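Notebook, gripper bench
2025-10-17
Entry by Latifa El Khatib

Fault: Cekach hand gripper, unit 13, drops its stream in the middle of a run. Log stops at sample 2,603 on the first try and at 1,045 on the second. No error code either time. Host keeps the session open and writes the last jaw width over and over, so the file looks fine until you plot it.

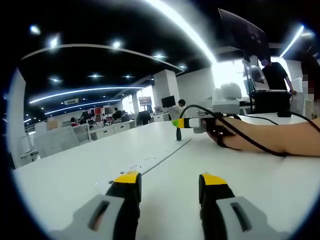 Checks on the cable side

Swapped the host port, no change. Swapped the cable for one from the Ollavthorpe box, ran to 300 samples, dropped again. Wiggle test at the device end gave two dropouts, at the host end none.
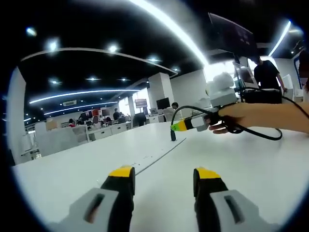 Strain relief is my main suspect. The Kelemen drawing calls for a clamp behind the connector and unit 13 never got one. With the cable held in the hand and hanging in wide loops like that, its weight has to go somewhere, and without a clamp it goes into the socket. Want to look at the solder joints before blaming firmware.

Safety note: on a dropout the follower arm holds the last width it was sent. Do not reach into it to free a part. Hit the stop first, then pull the plug. Added to the start sheet.

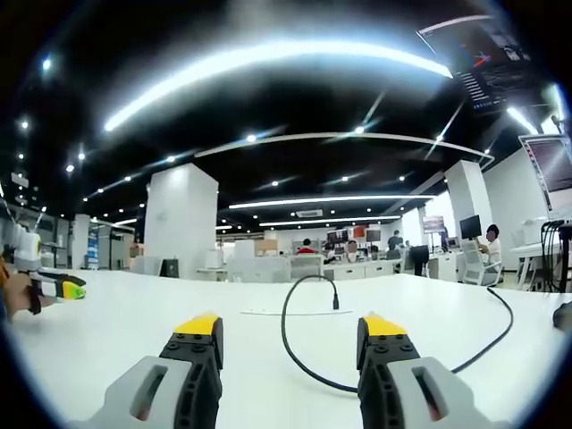

Bretbridge Handheld Tools Group / Bench Notes

Unit 13 is tagged out. Host patch to do: close the session if the timestamp repeats. Same symptom was written up last December on a different unit and closed as "cable". I can't find which cable.
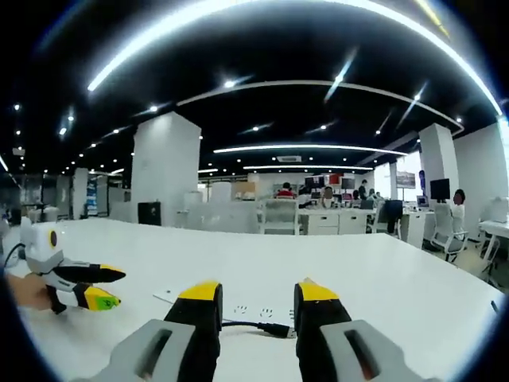

Can the files from the bad runs be kept?
Only up to the last fresh timestamp. Cut everything after it and put "short" in the run name.

Open: socket inspection, clamp order, patch.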